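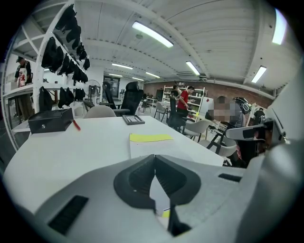 Unit 3: Care of the hand-held gripper
Drerthorpe workshop course, notes prepared by Zerrin Başaran

These notes cover the routine care of the Vurnimeck hand-held gripper: inspection, cleaning, finger alignment and the bench check. Electrical faults are dealt with in Unit 4. Read the safety sheet before you open any housing.

3.1 Terms

Housing: the outer shell, in two halves.
Mount: the V-shaped part at the centre of the housing to which the fingers are fixed. Its inner faces are ribbed.
Finger: the removable part that touches the object.
Camera view: what the built-in camera records. Part of the housing and mount always shows in it, and their position there is used as a reference in 3.5.

3.2 Inspection before use

Switch the unit off and hold it with the mount facing you. Look along both inner faces of the mount. The ribs should be clean and of even height. A worn rib feels smooth under a fingernail and the mount must then be changed; do not try to file the others down to match.

Check the vent slots next. Dust gathers there first, and a blocked slot shows up later as a drifting clock or a dropped recording. Finally, try each finger for play. A little movement along the line of travel is normal. Any movement sideways is not, and the unit goes back to the bench.

3.3 Cleaning

Use a dry brush on the slots and ribs, brushing outwards. Wipe the housing with a cloth that has been dampened and wrung out. Do not use compressed air: it drives grit past the seal and into the finger slide. Solvents cloud the lens cover and are kept out of the gripper area altogether.

Clean the lens cover last, with a fresh cloth. If a mark remains after the second wipe, it is probably a scratch. Record it on the unit's card and carry on.

3.4 Changing a finger

1. Open the gripper fully and switch off.
2. Loosen both finger screws by equal amounts.
3. Draw the finger straight out. If it sticks, loosen the screws further.
4. Brush out the seat.
5. Fit the new finger and tighten the screws by hand, then to the setting on the card.
6. Close the gripper slowly. The tips should meet along their full width.

The older Bayram fingers fit the same seat but are 2 mm shorter. They must be used in pairs – a mixed pair will close, but at an angle, and the width reading will be wrong.

3.5 Bench check

Record 47 full open-and-close cycles with the gripper held still over a plain, light surface. Compare the first and last camera views. The mount should lie in the same place in both. If it has shifted, the camera bracket is loose and the check is repeated after tightening.

Remzi Baysal keeps the check records by unit number. Unit 224 has a replacement bracket from Stavska and needs its own reference view; do not compare it with the standard one.

3.6 Work for Monday

Bring a completed card for one unit. State which finger type is fitted, the result of the play test and any marks on the lens cover. Read 4.1 to 4.3 before the session.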